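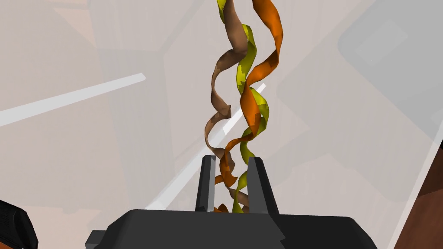

Why do ribbons curl?

Take a piece of gift ribbon and hold it up. It hangs fairly straight. Now ask a grown-up to pull it firmly over the edge of a ruler. When they let go, it springs into a spiral.

The ribbon has two sides. When it is pulled over an edge, it has to bend. The side facing out is stretched a little, and the side against the edge is not. After the pull, the stretched side stays slightly longer than the other one. A strip with one long side and one short side cannot lie flat, so it rolls up with the longer side on the outside.

Does speed matter?

Yes. Many people think a fast pull gives the best curl, but a slow pull often works better. Each bit of ribbon then spends more time bent over the edge, and it has longer to change shape.

Curls and twists

A curl and a twist are different things. A curl is a bend along the ribbon, like a rolled-up rug. A twist happens when one end is turned and the other end stays still. Ribbons can do both at once, and then they make a long, loose spiral.

Curls in nature

Climbing plants such as peas and cucumbers have thin green threads called tendrils. A tendril reaches out until it touches something, then coils round it. One side grows faster than the other – the same idea as the ribbon, but much slower.

Try it yourself

Cut 2 strips of paper, each 9 cm long. Leave one flat. Wrap the other tightly round a pencil, hold it while you count to 56, then let go. Put both strips on a table and compare them.

Words to know

Spiral: a line that winds round and round.
Tendril: a thin part of a plant that helps it climb.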